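HL2 Housing Law and Practice
Handout 6: Disrepair in rented homes
Module tutor: Graham Lambert. Seminar groups: Nandi Gumede (A and B), Lurdes Nogueira (C)

Read this before the seminar and bring it with you. It covers claims by tenants against landlords in England. Wales has its own rules under the Renting Homes (Wales) Act 2016 and these are dealt with in Handout 9.

1. Where the duty comes from

A tenant who complains about disrepair may have several grounds. Start with the tenancy agreement itself. Some agreements promise more than the law requires, for instance that the landlord will keep the inside decorated or will look after a garden wall. If the promise is there, the tenant can rely on it.

Next look at section 11 of the Landlord and Tenant Act 1985. It is implied into most tenancies granted for a term of less than seven years, and the landlord cannot contract out of it without the court's approval. The landlord must:

keep in repair the structure and exterior, including drains, gutters and external pipes
keep in repair and proper working order the installations for water, gas, electricity and sanitation
keep in repair and proper working order the installations for space heating and heating water

Section 11 is about repair. Something has to have got worse than it was. In Quick v Taff Ely BC [1986] QB 809 the house suffered badly from condensation caused by its metal windows and lintels, but no part of the structure was damaged in the relevant sense and the claim under the repairing covenant failed. Students often miss this point in problem questions and treat any damp as disrepair.

2. Fitness for human habitation

The Homes (Fitness for Human Habitation) Act 2018 put new sections 9A to 9C into the 1985 Act. The landlord must make sure the home is fit at the start of the tenancy and stays fit. Section 10 lists the matters to be looked at: repair, stability, freedom from damp, internal arrangement, natural lighting, ventilation, water supply, drainage and sanitary conveniences, facilities for preparing and cooking food, and the hazards set out in the Housing Health and Safety Rating System. A tenant in the position of Mr Quick would now plead section 9A as well.

The landlord is not liable where the unfitness comes from the tenant's own failure to use the home in a tenant-like manner. Warren v Keen [1954] 1 QB 15 is still the place to go for what that phrase means. 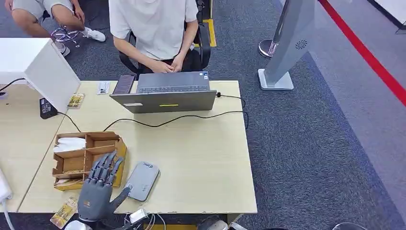

3. Notice

The general rule is that a landlord is not in breach of the section 11 duty for a defect inside the premises let until the landlord knows of it, or knows enough to be put on inquiry, and a reasonable time to repair has passed. O'Brien v Robinson [1973] AC 912 is the leading case. Notice need not come from the tenant and need not be in writing. A report by the landlord's own gas engineer is enough.

What counts as a reasonable time depends on the defect. A failed boiler in winter calls for action in days. A slow leak at a gutter joint may allow longer.

In practice most arguments are over evidence. Ask the client for texts, emails, call logs and the repair reference numbers. Ask who they spoke to and when.

4. The Pre-Action Protocol

The Pre-Action Protocol for Housing Conditions Claims (England) applies before proceedings are issued. The main steps are:

The tenant sends a letter of claim with details of the defects, the history of notice, the effect on the household and the documents wanted from the landlord.
The landlord should normally reply within 20 working days.
The parties try to agree a single joint expert. If they cannot, each may instruct its own and a joint inspection is arranged.
Both sides consider whether the matter can be settled by the landlord's complaints procedure, an ombudsman or mediation.

Urgent cases are different. Where there is a real risk to health or safety the tenant can instruct an expert at once and may apply for an interim injunction.

Client interview practice is in the second hour, in pairs, at the desks. Type your attendance note as you go. 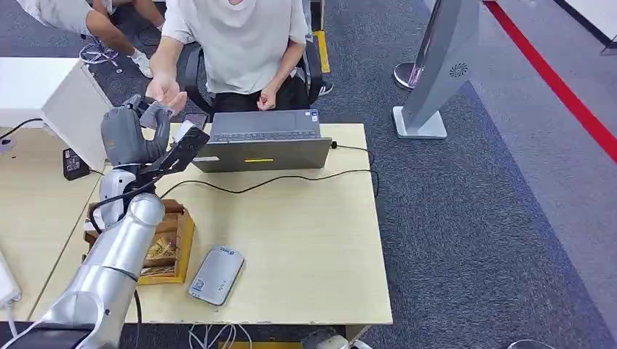 Seated at the desk.

5. Remedies

Damages are meant to put the tenant in the position they would have been in without the breach. For loss of comfort and convenience the court will often work from a percentage of the rent for the period of the breach. See Wallace v Manchester CC (1998) 30 HLR 1111. Damaged belongings are claimed separately as special damages, so ask for receipts or photographs.

Specific performance is available under section 17 of the 1985 Act. It matters most where the tenant is staying and wants the work done. Always plead it if works are outstanding at the date of issue.

Set-off against rent arrears comes up often, usually as a defence and counterclaim to a possession claim. Do not advise a client to stop paying rent.

6. Problem question for the seminar

Rosário Leitão rents Flat 2, Korkden House, from Brukach Lettings on a 12-month tenancy. She pays £1033 a month. In May she told the caretaker, Florêncio Sequeira, that water was coming in round the bedroom window. He said he would pass it on. Mould has since spread across the outside wall, and a wardrobe worth £303 has been ruined. Brukach says it had no notice and that she dries washing indoors. She has held back £100 from her last rent payment.

Advise her on liability, notice and remedies. Then draft the first page of a letter of claim.

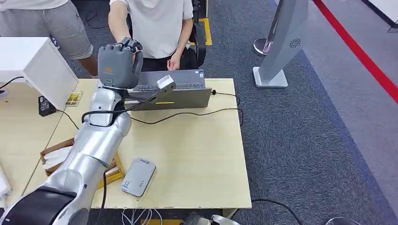
Laptop open on the desk.

Groups A and B should send drafts to Nandi Gumede by noon on the day before the seminar. Group C, send yours to Lurdes Nogueira. Two sides at most.

Further reading: the chapter on repairing obligations in your set textbook, and the text of the Protocol with its annexes. The specimen letters in the annexes are worth copying for layout.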